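Gripper fingers stop short of full open after a re-home
Posted by Rachid Mansour in Workshop Builds

I have a two-finger electric gripper on a home-built arm, with a small camera at the wrist. The control board is a Kellemura. After power-up the fingers home correctly and open fully. If I send a second home command without cycling the power, they stop short when opening, and the position readout is 30 counts lower than before. Each further home loses the same amount again.

The supply is fine under load and I have swapped the encoder lead. The homing speed is set to 500, the value it came with. There is no limit switch; it homes against the closed stop by watching the motor current.
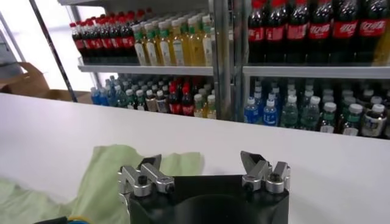 I am practising on cloth before moving on to bottles, so the opening width matters more than the grip force at this stage. A cloth will forgive a few millimetres. A large drinks bottle needs all the travel I can get. Is this a mechanical fault or a setting?

Theresia Hämmerli
Setting, most likely. At 500 the fingers hit the closed stop hard enough to wind up the drive, and the zero is taken while it is still loaded. On the first home after power-up the board uses a lower current limit, so the error doesn't show. Do the following.

Set the homing speed to 221 or lower.
Add a back-off of 2 mm after contact, then approach again at half speed and take the zero from the second contact.
Clear the stored offset before testing. On the Kellemura it survives a home command and is only reset at power-up, so an old error is added to the new one.

Home it several times in a row and write down the open position each time. If the figure still drifts in one direction, check the grub screw on the motor pinion. A slipping pinion gives a similar symptom, but the steps are rarely equal.

Kevin Tierney
Had this on a Zesau board. Fitted a limit switch and stopped worrying about it.

Emil Wieser
Agree with Theresia on the offset. Check your firmware as well. On the older version the back-off value is read in counts, so entering 2 does next to nothing.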